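# How to run a simulated robot demo at an open day

We put one of these on every January at the Ikthorpe workshop, and this page is what I hand to whoever is running it next. It covers a two-arm mobile robot in a simulated house, shown on the big screen, with visitors taking turns at the controls.

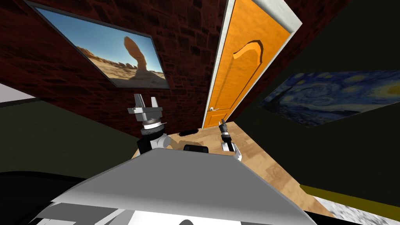
Plan on 9 minutes per group. That gives you two for the talk, five for driving and two for the reset. Longer slots sound generous but the line backs up into the hallway by mid-morning.

## Before the doors open

1. Start the Dristum machine first, then the projector. The other way round it picks the wrong display and you have to restart.
2. Load the house scene and wait for the textures. On the Buchanan laptop this takes 79 seconds. On the desktop it's much quicker.
3. Set the view to the robot's own camera. Visitors find it easier to drive when they can see both grippers ahead of them.
4. Open and close each gripper once. If one lags, unplug its controller and plug it back in.
5. Save the start pose to slot 1. You will go back to it all day.

## Giving the talk

Keep it short. Say that the robot on the screen is a model, that the rooms are a model too, and that the same control program can drive a real machine. Point out the two arms and say which controller goes with which. Leave the math for people who stay behind to ask.

Someone will ask why one arm looks bigger than the other. The answer is perspective – a gripper held closer to the camera takes up more of the picture. Let them move an arm in and out and they get it right away.

## Letting visitors drive

Start everyone on the base with the arms locked. Have them turn left, turn right and roll forward a little toward the door. Then unlock one arm. Only unlock the second if they ask for it, and tell small children to hold the controller with both hands.

The camera view can tilt a lot when the head moves. If a visitor feels queasy, press F2 for the fixed room view.

## Resetting

Press R, pick slot 1 and check that both grippers are open. If the robot is stuck in a wall, R won't free it. Close the scene and load it again.

Last time we got 119 people through with one operator and one person on the door. Fraser Menzies has the key to the projector cabinet and the spare Nornen controllers. Return both controllers to him before you lock up, and leave them charging.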